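Computer Recycling
May, by Alcides Ñahui
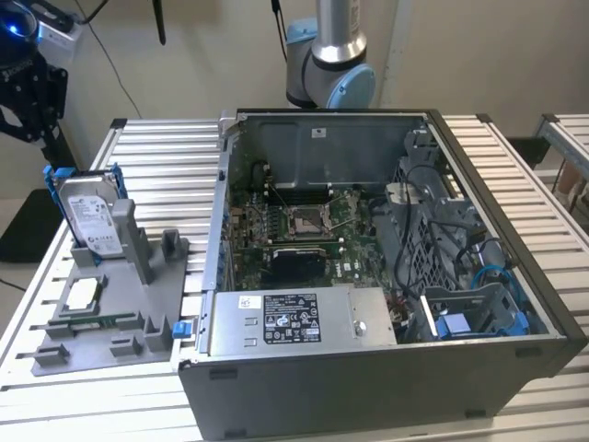
What is computer recycling? It is the collection of old or broken computers so that their parts can be used again, or so that the metals, plastic and glass in them can become raw material for new goods.

Computer recycling is one branch of the wider treatment of electronic waste. The branch has two main paths. In the first, called reuse, a machine is tested, its storage is erased and it is sold or given to a new owner. In the second, called material recovery, the machine is taken apart and its materials are separated.

Material recovery

Manual work usually comes before the shredder. Batteries are removed first, as they can catch fire when they are crushed. Steel and aluminum are sorted and sent to smelters. Circuit boards go to special plants, where copper, gold, silver and palladium are taken out. Plastic is the most difficult part, for many types are mixed and some of the older ones contain flame retardants.

Data protection

Deleting files does not remove them from a hard disk. Recyclers overwrite the full disk or destroy it. Many offices ask for a written certificate with the serial number of each disk.

Local collection

In the town of Fernberg, collection began with two drop-off points, one at the market hall and one at the Isar bus depot. Later there were five. In its first year the service received 286 desktop computers, without counting screens and printers. The dealer Brollside buys the sorted boards, and the Kılıçarslan workshop repairs those machines which are still good enough for schools.

Criticism

Export of used computers is much discussed. A shipment declared as working goods may contain many which do not work, and the cost of treating them then falls on the country that receives them.

Comments (2)

marta_k: Does the bus depot point still take laptops with a swollen battery? They sent me away in winter.

Old Tinkerer: The section on plastic is too short. Please add something about keyboards.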